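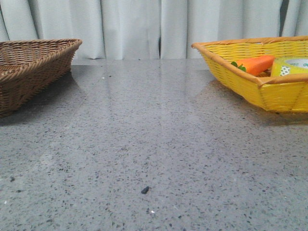
The two baskets at their places on the counter, with the toy carrot and a roll of tape in the yellow one.

Sorting Between Two Baskets: report of the Ferketti project group

When we chose our project in the first week of term we all thought that moving a few things from one basket to another would be the easy option, and I must admit I was the loudest of those who thought so! Our task was to get the arm to pick a named item out of one basket and set it down in the other, without tipping either of them over. The program that plans the movements we called Prornar (a long story involving a spelling mistake), and it has been rewritten 6 times.

We ran 451 trials over October, each one stopped after 15 seconds if the item had not arrived. The shiny counter gave us a good deal of bother at first — the program kept taking reflections for real edges — and we lost most of a week to that before trying a stricter setting.
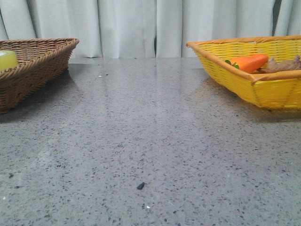
By Américo Falcão, 31 October 2022

The carrot is the item we know best, as it went into nearly every round. It lies on its side with the leafy top at one end, and we taught Prornar to go for the thick part of the body. Lumpy shapes were harder, like the brownish one next to it in the yellow basket, and we still argue over where the best grip is.

Our log has grown to around 930 lines, and I would like to thank the Kauppinen group for reading through it with us so patiently. Next term we want to try the baskets closer together, and perhaps turned at an angle.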